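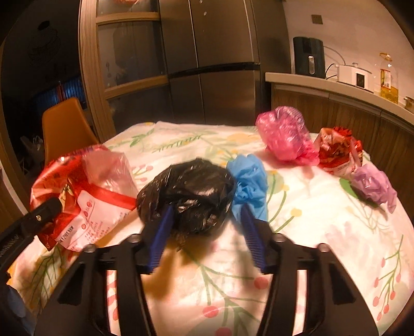

Dramden Night Roads: notes on the data

Welcome, and thank you for taking an interest. Dramden is a collection of dashcam clips and driver notes about headlamps: how far ahead people could make out the verge, when they felt dazzled, and what the automatic dipping on their car was doing at the time. We began it after one too many long conversations about whether modern lights are too bright or simply badly aimed, and we thought it would be nice to have something to look at while arguing.

What you get

There are 378 clips in this release, each lasting 80 seconds, along with a plain table of notes. Of those clips, 171 were driven on unlit country roads and the rest on streets with at least some lighting. Every clip has one row in the table, and the row and the clip share the same number, so matching them up should be painless.

The columns are:

clip: the clip number
road: unlit, part lit or lit
weather: dry, rain, mist or snow, as the driver judged it
lamp: halogen, LED or matrix
dip: manual or automatic
glare: the driver's own score, from 0 (none at all) to 5 (had to slow down)
remarks: free text, in whatever mood the driver was in

Do read the remarks! They are the part I enjoy most, and they explain a good many odd scores. Erasto Owino gave a 5 to a completely empty lane and then wrote a long and very fair paragraph about wet road signs throwing his own main beam back at him.

How it was gathered

Drivers used their own cars and recorded their usual routes, most of them in November, when the evenings draw in and everybody is still getting used to it. Scores were written down after parking, never on the move. Katalin Bognár checked the table against the clips, and Sivaprasad Chacko wrote the small script that blurs number plates and faces. The script is called Zonel and lives in the tools folder, with its own short set of instructions.

Things to be careful about

The glare score is a feeling and should be treated as one. Two people in the same car on the same night can disagree quite cheerfully, and ours did. Please don't use it to rank makes of car; we left the makes out on purpose, and the spread of lamp types is far too uneven to bear that sort of weight.

Cameras also see the dark differently from people. A clip may look pitch black where the driver could see the hedge perfectly well, and oncoming matrix lamps sometimes flicker on film in a way they don't to the eye. Snow is thin on the ground, I'm afraid -- only 2 clips have any.

Versions

The current release is Salameh. The one before it, Cletari, had the rain and mist labels swapped in part of the table, so if you have an old copy lying about, please fetch this one instead. Domenica Wieser spotted the mix-up and was very kind about it.

Using and sharing

You may use the clips and the table for study, teaching or your own tinkering, so long as you name the collection and the release. If you find a plate that Zonel missed, open an issue with the clip number and leave the plate itself out of the message, and we will replace the clip. Corrections to the weather column are welcome too.

Sreekumar Rai
Last updated Jul 30, 2026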